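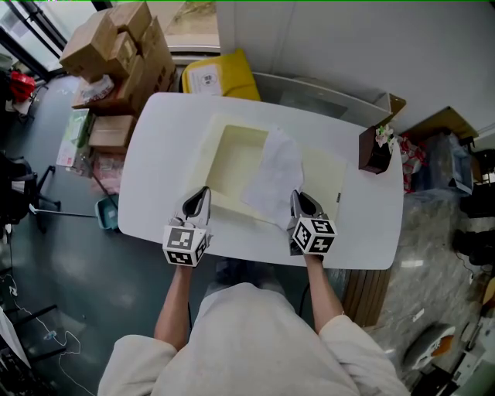 Pledar transfer window FAQ: what we know and what we don't

Updated Jan 12, 2021

We get the same questions every January, usually after an anonymous account posts an airport photo. These are our answers for now. Where we don't believe something, we say so.

Is Nkrumah Dramani leaving Pledar?

He is under contract until the summer after next. Takelau have asked about him, which the club admits. Asking is cheap. No bid had reached the office when we last checked, and the "agreed fee" going around comes from one radio show that also had him signed last January.

What about the new coach? Is it Katia Rizzi?

Maybe. She has left Lodik and she has spoken to Pledar, and both sides say so. Everything past that is guesswork. We've read that she wants a say over signings, that she doesn't, and that she has already turned the job down. Those can't all be right.

Who picks the team until then?

Tarmo Rimkutė, the assistant. The club calls him interim. The last interim coach lasted 13 months, so read that word however you like.

Does Pledar have money to spend?

The board says yes. It said the same a year ago, and the only arrival was a backup goalkeeper on loan. Our guess is that someone has to be sold first, but it is a guess and we have not seen the books.

How many players can the club register this month?

There are 2 open places on the squad list. A player going out on loan frees up another, provided the paperwork is in before the deadline. Players under the age limit don't use a place.

Is Esi Essien joining the women's team?

This one we take more seriously. Gbeho have confirmed talks, and Essien told a local reporter she would like to move. She still has to pass a medical and agree on personal terms. Deals have died at both stages before, including one at this club.

Why did Kwabena Yakubu miss the last match?

The club said a tight hamstring. The rumor mill said a fight with Rimkutė. He trained with the group the next morning, which doesn't fit either story very well - we asked twice and got the hamstring twice.

Is the season ticket refund real?

Partly. You get credit toward next season, and cash only if you apply in writing. The first 400 claims were supposed to be paid before the holidays. Several readers tell us they are still waiting. Keep a copy of your form.

When do you report a transfer as done?

When both clubs confirm it, or when one club does and the player is registered with the league. A player following a new team online doesn't count. Neither does a "here we go" from someone's cousin.

Can I send you a tip?

Yes, through the contact form. Tell us how you know it. If the answer is a group chat, we have probably seen it already.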